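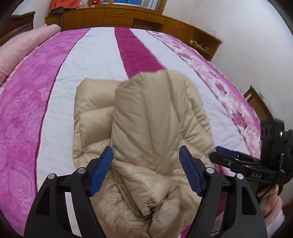
Why does a gripper report a good grasp on a puffer jacket when all it has is a pinch of the shell?

Most grippers judge a grasp by how far the fingers closed and how hard the motor worked, and a thick quilted fold can give the right numbers for both while the jacket slides out.

gultero_refugee
10 Mar 2022
Posting that up top because I got it wrong for two weeks. The setup is a Stumex arm with a two-finger gripper, folding jackets on a soft surface. T-shirts went fine. Towels went fine. Then we gave it a puffer and got fault 914, "object lost in transit," which sounds like something you'd hear at an airport counter.

Every time, the arm had already declared success. It closed, said GRASP OK, lifted, and swung its empty fingers through the rest of the fold with complete confidence. On the last run it caught the tip of a sleeve instead, kept going past the end of the fold and hauled the entire jacket onto the floor, plus a blanket. I hit the stop. The stop worked, for which I'm grateful.

pinchpoint
What's your closing force limit? If it's stock it's way too low for down.

gultero_refugee
Stock is 90 on the Stumex scale. I went to 110. It held better and it also popped a seam.

loose_thread
Please don't fix this with force. I sew for a living. Quilting seams are a row of tiny holes, and you're asking the machine to pull on them. Grab across two baffles where the stitching lies flat between the fingers, and go in slow so the air can get out.

pinchpoint
Force is fine if you ramp it. We ran 2,000 cycles on a Brekine with padded vests and ripped nothing.

loose_thread
Vests don't have sleeves. Sleeves are where the trouble lives.

gultero_refugee
Okay, more detail, since you're both half right and I'd like to keep it that way. I went back over how a person does the same fold with two hand-held grippers. 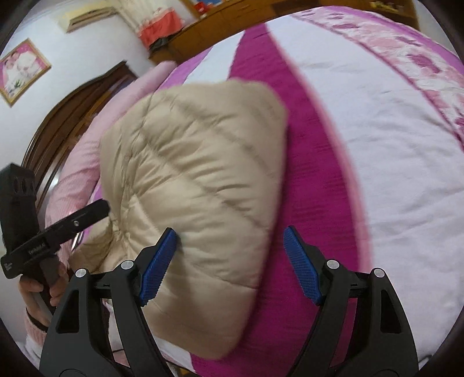

The step I'd left out is the pause. The arm closes and lifts in one motion, so the width gets read while the fill is still squashing down. By the time the fabric settles, the pads are gripping a lot less than they think. I added a wait after closing, then a second width check, then a small test lift before it commits.

Force is back at 90. No 914 since, though I haven't let it near the long coat.

muñoz_line_4
Everyone is talking about grip, and the part that bothers me is the arm that kept pulling. Lost object, snagged object, whatever. It should stop when the load goes up and doesn't come back down. What if that sleeve had an arm in it?

pinchpoint
It's a folding cell, there's no one in the jacket.

muñoz_line_4
Someone has to put the jacket there. They have sleeves too.

gultero_refugee
Fair. The pull limit was set to "off," apparently by me, in March, in a hurry. It's on now. The fence stays up until I've tested it with a strap tied to the bench.

loose_thread
And the seam?

gultero_refugee
Leaking feathers. How much do you charge?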